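Cessez-le-feu à Grirkard : vous y croyez ?

marnoz
Posté le 13/02/2026
Donc trêve de 17 jours annoncée entre les deux camps, couloir ouvert vers Tundance. J'attends de voir. Celle de novembre avait tenu 7 heures.

pelican_gris
Pas d'accord. En novembre il n'y avait aucun observateur sur place. Cette fois la mission Strömberg a du monde aux deux barrages, ça change quand même la donne.

marnoz
Des observateurs qui dorment à 15 km du front et qui lisent les communiqués, oui.

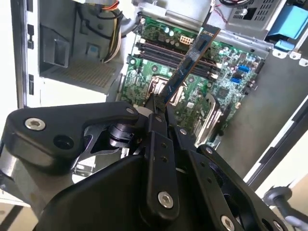 Et le chiffre de 1,000 civils évacués, il vient d'où ? Je ne trouve que le porte-parole du gouvernorat, repris partout tel quel. Pas une liste, pas un hôpital qui confirme.

tilleul38
La radio de Femstead parle de bus partis à moitié vides. À prendre avec des pincettes aussi, ils ont leur camp.

pelican_gris
On peut douter de tout à ce compte-là. Des gens sont sortis, c'est déjà ça.

marnoz
Des gens, sans doute. Combien, et pour aller où, personne ne le dit. Je garde mes réserves tant que le pont est fermé aux camions.

tilleul38
Il est rouvert depuis ce matin, d'après le gouvernorat. Encore lui.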